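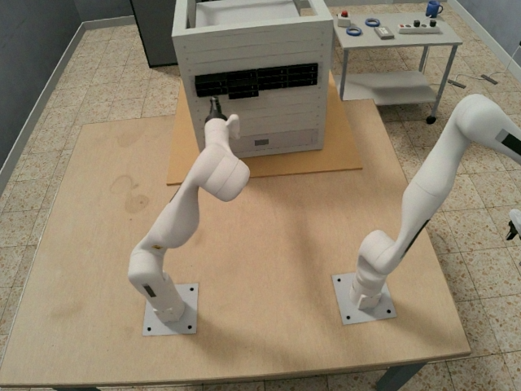

*Layout as it stands in the sim: two arms, one table, drawer cabinet at the back.*

**Budget check: second arm now or in February?**

**wundcombe_lerato** · 10/08/2021

We sort small parts into black drawers, four columns of them, and want two arms opening and filling them. I've got the cell modeled and I'm pricing it now. The Okabe quote covers both arms with grippers. The mounting plates are 128 each and the cabinet is 900. My manager wants to buy one arm now and the second in February. Does that make sense, or do we pay more in the end?

**seok_dg**

Buy one. Get it opening drawers reliably, then order the other. We ordered two Zokik arms together and the second stayed in its crate for 8 months while we sorted out the first.

**H_Makhubela**

Disagree. If the job needs one arm to hold a drawer and the other to load it, you learn very little with one. Also ask Okabe if the price holds on a split order. Ours went up 15 percent.

**seok_dg**

Does it need both at once though? She didn't say that.

**wundcombe_lerato**

Some of it does. The deeper drawers tip when they're pulled right out, so one arm has to support them. That's maybe a third of the work.

**veerle.m**

Then two thirds of it can start with one arm. I'd split the order but buy both plates now and drill the table once. Check the reach from the right side too. In your model that arm has its gripper out past the table, over the floor. Put a keep-out zone there or budget for a guard.

**wundcombe_lerato**

Guard isn't in the budget. Adding a line for it.

**H_Makhubela**

Add spare gripper fingers as well. Narrow ones bend. We go through Stosum for ours and the wait is long, so order them with the arm.

**seok_dg**

Agree on the fingers. Still say one arm.

**wundcombe_lerato**

I've asked Okabe for a split price in writing. If it's the same per arm I'll go with Veerle's version, both plates and one arm. If it goes up I'll ask for both now. Will post the numbers when I have them.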